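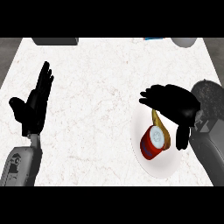 Equipment Review: Panton Two-Arm Simulation Package
Prepared for the Billport Technical College automation program
Reviewer: Ognjen Vukčević
Oct 30, 2021

The college licensed the Panton package in August for coursework in two-handed manipulation. This review covers 210 simulated trials of the tabletop plate exercise, in which a can and a banana share one plate.

Setup was straightforward, and the arm and hand models are detailed enough for instruction. The contact monitor is the weak point. In nine trials the right hand continued to press down after its fingers had met the banana, and no stop was issued. Two of these ended with the can off the plate. The event log recorded all nine as normal completions – a serious defect in software used to teach safe operation.

The supplier, Malabanan, traced the fault to a force limit that is dropped when a scene is reloaded. Its patch corrected the stop but did not correct the log.

The package is acceptable for supervised simulation only. Motion programs developed with it should not be transferred to the physical arms at the Drandummont laboratory until the logging fault is resolved. Instructors should re-enter the force limit after each reload.

Rating: 2 out of 5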